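Ziria household chores project – progress report to the Plorkar fund
2019-08-28

Hello all, and thanks for being patient while I got this written up. It's been a busy stretch since January and I'm pleased with most of it!

The big question you gave us was whether a machine can tidy up a family table yet. My answer is still "sort of". Clearing away small toys and bits and bobs is coming along well (the Laizer software update helped a lot), and we've now logged more than 500 attempts at picking up and putting down. Soft, light things are the easy end of it. Crockery is harder – a dish with a shallow rim gives the fingers very little to get under, and if they close a touch too high they just slide off. 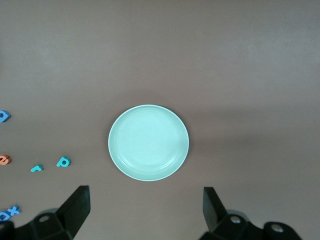 Money next. We've spent what we said we would, apart from the spare fingers, which came in a bit over. I'd like to move 100 pounds across from travel to cover that, if you're happy. The Votaris people have also offered us a few days in their shop stockroom, so we could try shelf filling as well as kitchen jobs. I'm keen, but it would push the washing-up trials back by 3 weeks and I don't want to do that without asking you first.

Speed is still our weak spot. Any child would have the table clear while we're on the second item, and I can't see that changing before the next report. I'll send the full log over with the invoices.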